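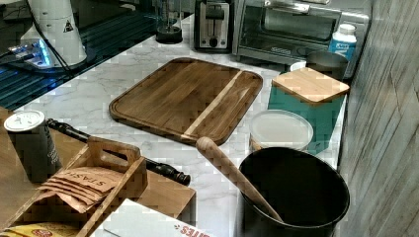

A wooden cutting board with a juice groove, on a marble-patterned countertop

Cutting board

A cutting board (chopping board, if you grew up with my grandmother) is a flat, sturdy slab you put under food while you cut it. It protects the counter and it protects the knife, and I'd argue the knife matters more. I've been keeping this little kitchen encyclopedia going for years, and this entry gets more mail than any other, so I rewrote the whole thing on Jul 8, 2019.

Materials

Wood is the old standby. Maple, walnut, beech, cherry and acacia all turn up in stores, and most makers like a hard wood with small pores. Maple is my favorite — pale, dense, a bit boring to look at, and it lasts forever if you treat it right. Bamboo gets sold next to the wood boards but it's a grass, and the glue and the hard fibers can be rough on a thin blade. Plastic is cheap and light, and plenty of it can go in the dishwasher. Glass and stone boards are pretty to serve cheese on, and I wouldn't let a good knife near one!

Grain

Wooden boards come in edge grain and end grain. Edge grain boards are long strips glued side by side, so you see the length of the wood on top. End grain boards are built from short blocks standing up, which gives you that checkerboard look. The knife slips in between the fibers on an end grain board, so the edge stays sharp longer, but these boards are heavy, they drink up oil and they cost a lot more. My own end grain board came from a small shop in Pandisdale and weighs 17 pounds (I have dropped it once, and we don't talk about my toe).

Juice grooves

Some boards have a shallow channel cut near the rim to catch liquid from a roast or a ripe tomato. Cooks argue about these. I like a groove for carving and find it a pain for chopping herbs, because the parsley goes straight in and stays there. A good compromise is a board with the groove on one side only.

Care

Wash a wooden board by hand with hot water and dish soap, dry it with a towel and stand it on its edge so air gets to both faces. Don't soak it. Rub in food-grade mineral oil when the wood starts to look dull — for me that's every month or so, and more often in January, when the heat is on and everything dries out. Olive oil can go rancid, so skip it. For onion smells, coarse salt and half a lemon work well.

Keep one board for raw meat and another for bread and vegetables. If you only have room for 2 boards, that's how I'd split them.

See also: Butcher block; Carving knife; Mineral oil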